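Resetting a Shared Meeting Room: Handout 2
Unit 12, Care of Workrooms. Notes by Áine Coughlan

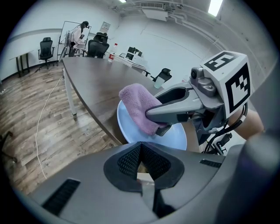
Last session covered floors and bins. This one covers the table and whatever people leave on it: dishes, cups, bottles, small equipment. Most of the complaints Daranee Inthanon passed on to us from the Butedby building in May were about tables.

Start with what doesn't belong to the room. Water bottles and tumblers are personal until proven otherwise. Move them to one end, standing up, with the lids on. Don't empty them. At Butedby anything still there at closing goes on the shelf by room 2944 and stays one night.

Plates

Plates are wiped in the room only if they held dry food. Anything greasy goes to the kitchen. For a dry wipe:

Fold the microfiber towel in half, then in half again.
Put the plate flat on the table, a hand's width in from the edge.
Hold the rim with one hand and press the towel down with the other.
Wipe from the middle out, then once around the rim.
Turn to a clean side of the towel for the next plate.

A common fault is letting the towel bunch up. A bunched towel touches the plate in a few spots and leaves crumbs between them. If it has turned into a ball, stop and refold it. Shallow plates are easier than bowls, so practice on those first.

Towels

We use two colors, one for dishes and one for furniture. Which color is which depends on the building, so read the card inside the cupboard door. Wash microfiber separately from cotton and leave out fabric softener. The Firkell towels pill after a while but still work.

The table top

Wood-grain tops show streaks, dark ones most of all. Use a damp cloth and follow the grain. On a curved table, work along the edge in short sections and finish with the middle. Lift equipment only if it has no cables attached. Otherwise wipe up to it and leave it where it is.

Chairs and whiteboard

Chairs go in last, pushed up to the table. Spare chairs go against the wall. Leave writing on the whiteboard unless the booking sheet says to erase it.

For next time

Bring one towel and one plate. We will do the dry wipe in pairs, then read pages 12 to 90 of the Turkbridge manual, skipping the section on carpets.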